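Robotic tidying

Robotic tidying is the use of a mobile or fixed manipulator to pick loose household objects off a surface and return them to assigned places. It is treated as a separate problem from floor cleaning, which has been automated for much longer, and from warehouse picking, where the stock is usually known in advance.

The main difficulty is clutter. Objects in a pile hide and support one another, so the machine must choose an order of removal as well as a grasp. Toys are a common test load. They combine rigid, soft and round items of similar size and bright color, and many have no flat pair of faces for a two-finger gripper to close on.
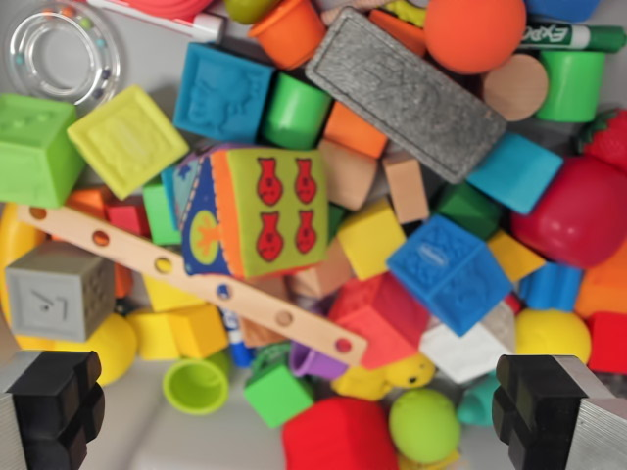
Mixed toys, blocks and cups between the fingers of a two-finger gripper. A gray felt eraser and a fabric cube lie among them.

Performance is normally given as grasp success and as items placed per hour. In the Drulamura trials, a Vora arm running Tekeo planning software cleared a pile of 150 items in 68 minutes. Most failed grasps involved balls, which rolled out of reach, and cups lying on their sides. The later Galindo set extended the test to 825 objects and 2 lighting conditions.

Sorting remains weaker than picking. Current systems can empty a pile into one bin with little help, but placing each item on the correct shelf still requires labels or a person to settle unclear cases. No system tested in these trials was rated for unattended use in a home.

See also: Bin picking; Domestic robot; Grasp planning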